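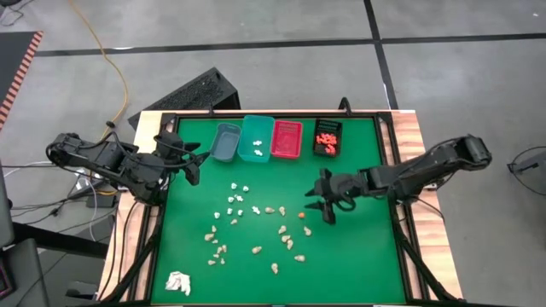
Teaching a robot by hand should take no more training than learning to use a new power tool, according to Serena Messina, and the operators who tried it first should be the ones to say whether it does.

Woltuvska today announced Halov, a remote-control teaching program for two-armed tabletop robots that sort small, light and irregular goods. Under the program, an operator guides both arms through a sorting job from start to finish, and each run is saved as a demonstration from which the robot is later trained. The first task set covers mixed snack items spread on a green mat, with trays and a box placed along the far side.

The company will record 900 demonstrations in the first phase, of which 600 will be used for training and the remainder held back for testing. Operators work in sessions of 90 minutes and may discard any run they judge to be poor -- a dropped piece, a hesitant grasp, an item placed in the wrong tray. Discarded runs are kept in a separate log and do not count toward the total.

"Small food pieces are hard on a gripper," Messina said. "Squeeze too much and they break. Squeeze too little and you are chasing them across the mat."

Valente, the packaging firm, will supply the task list for the second phase, which begins in November at 3 sites. Flanatow will provide operator training at each of them. Companies wishing to propose a sorting task may do so through the Woltuvska press office.

Contact: Woltuvska Press Office | Copyright Woltuvska. All rights reserved. | Back to top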